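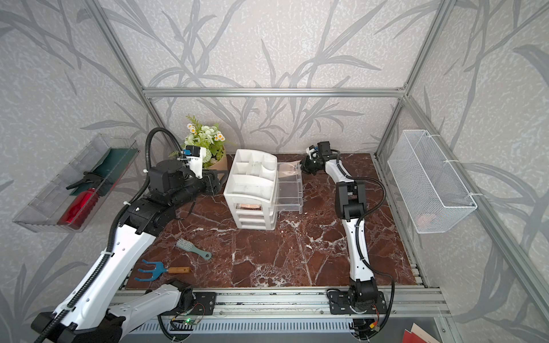
I have spent most of this fall trying to find out whether a two-armed robot learns more from 300 tidy demonstrations or from 857 messy ones, and I would like those months back. The question came from Thoa Tiêu, who asked it over soup as though it were a small question. Our whole world for this is a marble-look tabletop inside an aluminum box, papered in gray leaves, because if you're going to stare at something until your eyes dry out it might as well look like a guest bathroom. The task is putting things away. There's a white organizer at the back with drawers and open compartments, and there are objects that have no business together, such as a hairbrush and a garden cultivator, lying out in front of it. The arms are supposed to have opinions about where everything goes. So far the opinions are mostly mine.

Some background for the three of you who read the last post and the one person who got here by searching for Landent. Landent is our training code. It takes recordings of a person driving the arms by hand and learns to produce the next little stretch of motion from what the cameras see. It's plain old imitation. You show it the thing, it copies the thing, and it copies your bad habits with far more enthusiasm than your good ones. I reach for handles slightly too far to the left. I did not know this about myself. Landent knows it, and now every arm in the building knows it too.

The tidy set is the 300. Darcy Hapeta drove all of them, and Darcy drives the way some people fold fitted sheets. Each one starts from the same rest pose, goes to the object by the shortest sensible path, picks it up on the first try, puts it down, goes home. Anything with a fumble in it was thrown out and redone. They're lovely to watch, and after twenty minutes you want to lie down.

The messy set is the 857. Anybody who walked past the bench was allowed to drive, including me, and we kept everything. Missed grasps, second attempts, long pauses while somebody answered a question about lunch. The only rule was that the object had to end up put away before you let go of the controls. We did cut the really long pauses, after the first model trained on this data learned to reach halfway to a drawer and then stand there thinking. It was the most human thing it ever did and I was a little sorry to fix it.

I should say how we scored it, since my last post got a deservedly stern email on that point. We used Clerkix, the little program that shuffles which model is running so that whoever is scoring can't tell. You set out the objects, press go, watch, and mark whether the thing got put away within the time limit. No partial credit. I argued for partial credit, and I was told that I always argue for partial credit when my model is losing.

The tidy model won the first comparison, easily. I'd bet on messy, in writing, in a channel where people can search. When the objects were set out where Darcy had set them out, tidy was quick and neat and a bit smug. Then Thoa started moving things. She'd turn an object so it pointed the wrong way, or slide it toward the front rail, and she did it with a completely straight face. Tidy fell apart. It would close the gripper on air beside the object and then carry that air very carefully over to the organizer and put it away. Messy missed just as often on the first try, maybe more. But it had seen people miss. It backed off, looked again, and had another go. 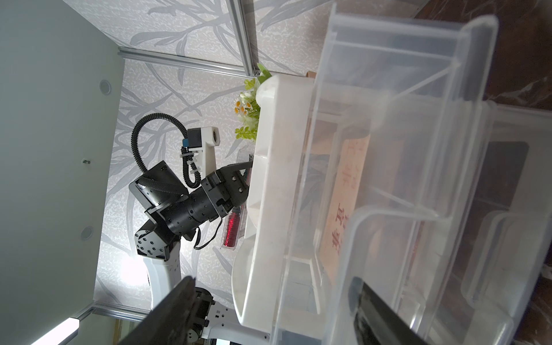

The part I found more interesting is which camera it was relying on when it did this. Each arm has a small camera up by the gripper, and there's a fixed one looking over the whole table. We tried covering them one at a time. Without the fixed view, both models got worse at finding the object in the first place, as you'd expect. Without the wrist view, messy lost nearly all of its talent for second chances, and tidy hardly changed. My reading is that tidy had never needed to look closely at what was in its fingers. In its training data the answer was always "the thing, obviously."

Clear plastic is still a disaster for everybody. From the wrist, one transparent wall behind another turns into a pile of pale lines, and with a box showing through from the far side I can't always tell what's in front of what, and I have the advantage of having gone to college. I'd hoped the messy data would help here too. It helped the model try again, with great spirit, in the same wrong place.

Then there's the boring explanation, which Darcy brought up before I did. The messy set is bigger. More data usually wins something, and I can't claim it's the fumbles that matter until I've made the sets the same size. So we took 570 of the messy recordings, the ones with at least one miss in them, and pulled 300 of those at random to go head to head with Darcy's. We did that pull 2 times, with different draws, and trained on both. Both still recovered from misses better than tidy. Both were worse than tidy when nothing had been moved, and one of them was so slow that I went and refilled my water bottle during a trial.

Two draws is thin. I know it's thin. Vanags, the machine we train on, is shared with a group that does something with weather, and they have had the good sense to reserve it through December. I'd like five draws, and I'd like a version where a careful driver misses on purpose, which Darcy has agreed to attempt with visible discomfort. The early tries aren't convincing. A fake miss looks like a fake sneeze.

In the meantime we've been mixing. The current best model gets all of the tidy recordings plus one of the random messy pulls, and it is mostly neat and mostly able to cope when Thoa has been at the table. It still carries air to the organizer now and then. It still reaches too far left for the handles, so I've been asked to stop driving until we've got the Stastholm write-up in.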